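House & Facilities | Minutes and Notices

Last updated: 4 January 2026

Rurnau Sports Hall — Users' Meeting, Minutes

Present: Nazmiye Yaman (chair), Leonilde Neves (minutes), one representative each for badminton, indoor soccer and the Ceritz running group. Apologies received from the swim section.

1. Minutes of the previous meeting
Approved with one correction. Under item 5, "locker 26" should read "locker 14". The lock on 14 has been replaced and the spare key is on the board in the office.

2. Kit washing
L. Neves reported that the washing rota held up until the holiday period and then lapsed. Two bags of bibs were left over the break without being washed. The rota restarts this week with indoor soccer, then badminton, then running. The section on duty empties the dryer the same evening.

The soccer representative asked whether shirts with printed numbers could go in at a higher temperature. N. Yaman read out the care label: warm wash, inside out, low tumble. No change to current practice.

3. Folding and storage
Discussion of how clean kit goes back on the shelves. At present each section folds its own way and the stacks do not fit the shelf depth. Agreed method for shirts: face down, sleeves in, sides to the middle, hem up to the collar in two folds. Shorts are folded once lengthwise and once across. Stacks are sorted by size, largest at the bottom. Socks go in the net bags and are not balled.

Badminton asked for a separate shelf. Agreed, second from the top, once the old trophy boxes are moved.

4. Expenditure
Laundry supplies and repairs for the year came to 621 against a budget of 861. The balance carries over. The chair noted that the dryer belt will need replacing before May and that the Vomurley quote did not include labor. L. Neves to ask for a revised quote.

5. Side room seating
The gray upholstered seating is being used as a sorting surface on kit evenings. No objection to folding on it, provided that the clothes are clean and dry and that nothing stays there overnight. Muddy kit goes straight to the wash room.

Running group pointed out scuff marks on the white wall above the seat. These are light and may come off with a damp cloth. To be tried before any paint is bought. If paint is needed, the shade is matte off-white — the Dinu tin in the boiler cupboard should be checked first, as it may have dried out. 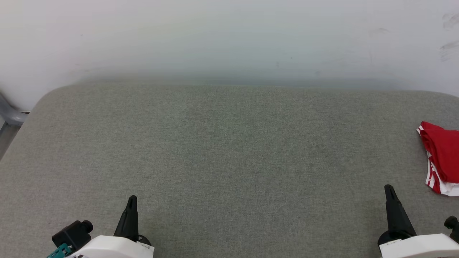 Item 5: side room seating, with red and white kit on the right. Scuffs on the wall, upper right.

6. Lost property
One gray sweatshirt, one left shoe, three water bottles. To be kept until the end of the month and then donated.

7. Any other business
The soccer section asked for hooks behind the wash room door. Approved, cost to come out of the carried balance.

Actions
L. Neves — revised quote for dryer belt; print folding method and fix it to the shelf.
N. Yaman — wall cleaning test; check paint tin.
Badminton — move trophy boxes.

Next meeting: date to be posted on the office board.

Related
Washing rota, winter term
Locker keys and deposits
Minutes: autumn users' meeting
Hall opening hours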